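カテゴリー:くらしのなぜ? > おうちのなか

げたばこのひみつ ―― スリッパは、どうしてならべておくの?

みなさん、きょう、おうちに帰ってきたとき、くつはどうしましたか? ぽーんとぬいで、そのままおやつにまっしぐら……という人も、きっといるでしょうね(じつは、これを書いているわたしも、子どものころは毎日そうでした。おばあちゃんに「くつがまいごになっているよ」と、よく言われたものです)。

きょうは、くつやスリッパをのせておく「げたばこ」や「シューズラック」のお話をします。ちょっと長いお話になるかもしれませんが、おやつでも食べながら、ゆっくり読んでくださいね。

◆ 「げたばこ」なのに、げたが入っていない?

まず、名前のお話から。「げたばこ」は、漢字で書くと「下駄箱」。下駄というのは、木の板に鼻緒というひもをつけた、むかしからあるはきものです。お祭りのとき、ゆかたといっしょにはいたことがある人もいるかもしれませんね。カランコロンと、いい音がするんですよ。

いまのおうちのげたばこをのぞいてみると、入っているのは運動ぐつや長ぐつ、サンダルにスリッパ。下駄はなかなか見つかりません。それでも名前だけは、むかしのまま残っているのです。ふでを入れていないのに「ふでばこ」とよぶのと、ちょっとにていますね。
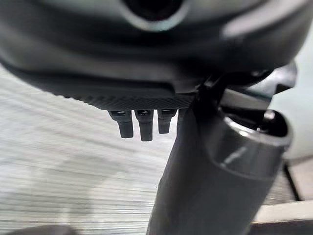 とびらのついた箱の形をしたものは「げたばこ」、とびらがなくて板や棒だけでできたものは「シューズラック」とよぶことが多いようです。ラックというのは英語で、ものをのせたり、かけたりする台のこと。とびらがないと、どこになにがあるかすぐわかりますし、風もよく通ります。そのかわり、ほこりはつきやすくなります。どちらにも、いいところと、こまったところがあるんですね。

◆ 足は、あせっかき

さて、みなさんは、自分の足があせをかいているのを知っていますか? 顔やせなかのあせはすぐにわかりますが、足のあせは、くつやくつしたがすってしまうので、なかなか気がつきません。でも、足のうらには、あせの出るところがとてもたくさん集まっています。

ですから、一日はいたくつは、見た目はかわいていても、中がしめっています。これをすぐにせまいところへしまいこむと、しめり気がにげられなくて、いやなにおいのもとになってしまうのです。帰ってきたら少しのあいだ外に出しておいて、それからしまう。これだけで、ずいぶんちがうんですよ。

スリッパもおなじです。ゆかにぺたんと置いたままより、すきまのある台の上に置いたほうが、下からも空気が通ります。

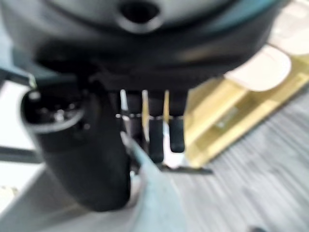 カイス・コッコネンさんからは、こんなおたよりがとどきました。うちでは台の上の段を家族のスリッパ、下の段をお客さまのスリッパと決めています。ところが下の子がいつも、いちばん大きなお父さんのスリッパをはいて歩きまわるので、夕方になると、かたほうがおふろの前、もうかたほうが台所にあるんです、とのこと。

ああ、目にうかびますねえ。大きなスリッパって、どうしてあんなにはいてみたくなるのでしょう。コッコネンさんのおうちでは、ばんごはんの前に「スリッパさがし」をするのだそうです。見つけた人が台にもどすきまりで、上の子はベッドの下までさがしに行くんですって。なんだか楽しそうで、わたしもまぜてもらいたくなりました。

◆ つま先は、どっち向き?

ところで、くつやスリッパを台にのせるとき、つま先はどちらに向けますか? おくに向ける人もいれば、手前に向ける人もいます。

かかとを手前にすると、はき口が近くなるので、かた手でひょいと取りだせます。つま先を手前にすると、色や形がよく見えるので、どれが自分のものか見つけやすくなります。どちらが正しい、というきまりはありません。おうちの人と相談して、つかいやすいほうをえらべばいいのです。

でも、どちら向きにするときも、右と左をそろえて、となり同士にしておくのがおすすめです。くつもスリッパも、ふたつでひと組。数えるときも「一足(いっそく)、二足(にそく)」と、ふたつまとめて数えますよね。組と組のあいだを少しあけておけば、どれとどれがなかまなのか、ひと目でわかります。

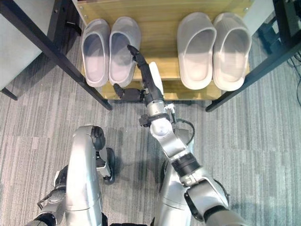 木の台にのった、うすいグレーのスリッパ。ふた組です。

木でできた台は、さわるとほっとする感じがしますね。木には「木目」というもようがあって、これは木が育ってきたしるしです。木は、しめり気をすったりはいたりするので、びしょぬれの長ぐつをそのまま置くと、しみになってしまうことがあります。雨の日は、ぞうきんでひとふきしてからのせてあげましょう。

◆ やってみよう! おうちのはきものしらべ

お休みの日に、おうちのはきものをしらべてみませんか? 紙とえんぴつがあればできますよ。おうちの人に「しらべてもいい?」と聞いてから、はじめてくださいね。

1 みんなのくつをならべて、ものさしで長さをはかります。子ども用のくつに「18」と書いてあったら、それは18センチの足に合う大きさ、という意味です。くつそのものの長さは、それより少し長いはずですから、くらべてみてください。

2 台のはばもはかります。それから、ひと組をならべたときのはばをはかって、ひとつの段に何足のせられるか、よそうしてみましょう。よそうを紙に書いてから、ほんとうにのせてみるのがコツです。ぎゅうぎゅうにならないように、すきまの分もわすれずに。

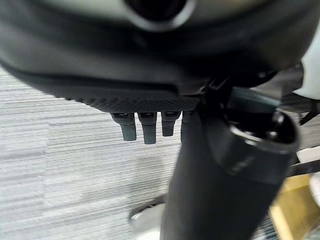 3 しらべおわったら、はきものを元の場所にもどします。このとき、ついでに台の板をさっとふいておくと、すなやほこりが取れて気持ちがいいですよ。すみっこには小石がかくれていることもあるので、指でそっとさがしてみてください。

4 さいごに、気がついたことをひとつ、紙のいちばん下に書いておきましょう。「お兄ちゃんのくつは、わたしのより重い」「冬のスリッパは中がふわふわ」など、なんでもかまいません。

紙はすてないで、来年のおなじころに、もういちどおなじようにはかってみてください。自分のくつが何センチ大きくなっているか、いまから楽しみですね。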